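Carroll Institute of Early Learning
Course Handout, Unit 2: Sorting and Matching by Color

Purpose of this unit

This unit introduces students to color matching as a tabletop activity for children in the preschool years. Students will learn how to select materials, arrange a work surface, present the task, and record what a child does. The unit builds on the discussion of one-to-one correspondence in Unit 1, and students who missed that session should complete the assigned reading before attending the practicum.

Background

Matching is generally introduced before sorting. In a matching task, each object has one correct partner, and the child looks for the feature the two have in common. In a sorting task, several objects belong together, and the child must hold a rule in mind while working through the set. Cubes and plates are suitable for both. A single cube for each plate gives a matching task; several cubes of each color turn the same plates into sorting trays.

Color words and color matching should be assessed separately. Many children place a blue cube on a blue plate well before they can answer the question "What color is this?" The written observation must state which of the two was tested.

Materials

Each practicum station requires plates and cubes in matching color families, a plain table with no patterned cloth, and an observation sheet. The Lameck set held in the resource room contains painted cubes. The Cillo set is lighter in weight and is kept for the younger groups. Sets must not be combined, as the shades differ.

Exact agreement of shade is not required. A pale pink plate may serve as the partner for a red cube, and a light blue plate for a darker blue one. Students should note on the sheet when a near match has been used. Children who hesitate over a near match are often attending closely to the shade, and hesitation is not to be scored as an error.

Arranging the table

Place the plates on one side of the table and the cubes on the other. Leave open space between the two groups so that each placement is a clear and deliberate movement. Plates may stand in a line or on a slight diagonal. Avoid setting each cube directly across from its partner, which allows the child to solve the task by position alone.

Check the lighting before the child is seated. Strong glare on a glossy rim can change the apparent color of a plate.

Presenting the task

Begin with one completed match. Place the first cube on its plate slowly and without speaking, then pause. Offer the remaining cubes by gesture. If the child does not begin, say, "Where does this one go?" and wait. Do not name the color.

When a cube is placed on a plate of another color, leave it there until the child has finished. The remaining cube will often prompt a correction. The cube need not be centered on the plate.

Recording and grading

Complete one sheet for each presentation. Record the order in which the cubes were chosen, any change of placement, and the child's own words. The practicum report counts for 70 percent of the unit grade. A score of 80 or higher is required for admission to the Dovurus placement in the spring term.

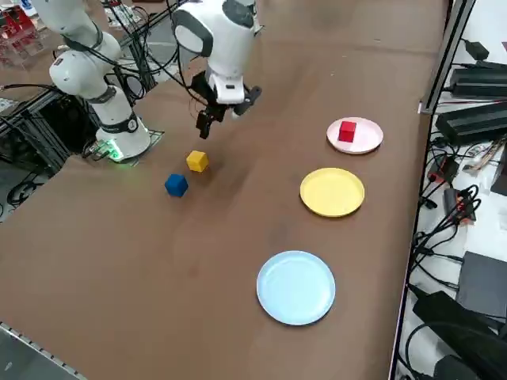

Reports are to be submitted to the department office before the end of December. Late reports will be accepted only with the written approval of the course instructor. Observation sheets should be attached in the order in which they were completed.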